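# Calibrating the charge gauge on a Tromier dual battery plate

Firmware 2.2 or later is required. Allow one full discharge cycle per battery. 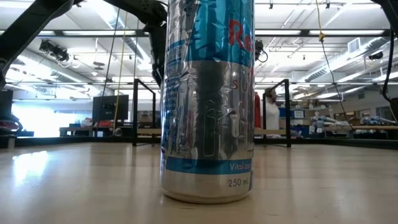
1. Fit both batteries and charge until the two LEDs stay green.
2. Disconnect mains power. Leave the XLR lead attached to the load.
3. Hold **MODE** for two seconds. The display shows `CAL`.
4. Run the load until the low voltage alarm sounds, then switch it off.
5. Rest the batteries for 20 minutes before recharging.

If the display shows `E2`, clean the contacts and repeat from step 1. Don't colour-code batteries with tape on the contact face.

Last revised by Imani Mushi, July.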